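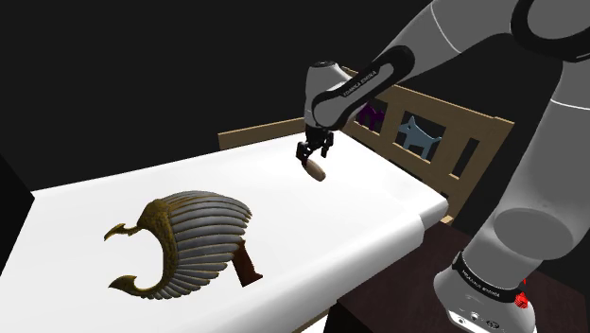 How to prepare your packing station for the arm, and your people too

At Peltside we pack decorations and small goods for other shops. In May we started to use one robot arm at the Bokex line, and I was the person who had to prepare the station and the eleven colleagues. I write down the steps in the order I would do them now. Some of them I did in the wrong order the first time.

1. Try the items in simulation first

Take the items your people complain about and put their models in the simulator before you move any table. Do not choose only easy shapes. A small smooth oval item and a big ornate wing with points and feathers ask very different things from a two-finger gripper. Try also a soft white surface under the items, because a padded surface gives a different result than a hard bench. Run each item 100 times and write down the failures by type: missed, dropped, pushed away.

2. Show the failures to the packers

Ravindran Devadiga has packed by hand for many years. I showed him the list of failures, and in ten minutes he explained to me where he holds each item and why. For wide ornaments he takes the thick part and never the tips. We changed the grasp points after this talk, and the drops went from 400 to 865 good picks in the next full test of 1,146. Sorry, I should write this more clearly: the first full test had 400 good picks, the second had 865, and both tests had the same 1,146 tries.

3. Decide which work stays with people

Make two lists on paper. On our lists, the arm takes single items out of the tray and puts them in the Savent inserts. People do the checking, the wrapping of fragile pieces and every order with a handwritten card. Hang the lists at the station.

4. Change the shift plan before the first day

We forgot this. Balakrishnan Nadar came at 6 in the morning and his usual place was gone. He was not angry, but he stood there with his gloves and did not know where to go. Tell each person the new place, the new task and who answers questions. If the pay category changes, tell it in the same talk.

5. Give everybody the right to stop

Each packer must press the stop button one time in training, with the arm moving slowly. Do not ask for a reason when somebody stops it later. Write the time and the item in the notebook and look at it together at the end of the shift.

6. Check again after one month

Ask what became heavier. For us it was the eyes: checking all day is more tiring than packing, so now we change places every two hours. For the Economou orders we still pack everything by hand, and we will test these items in the simulator next.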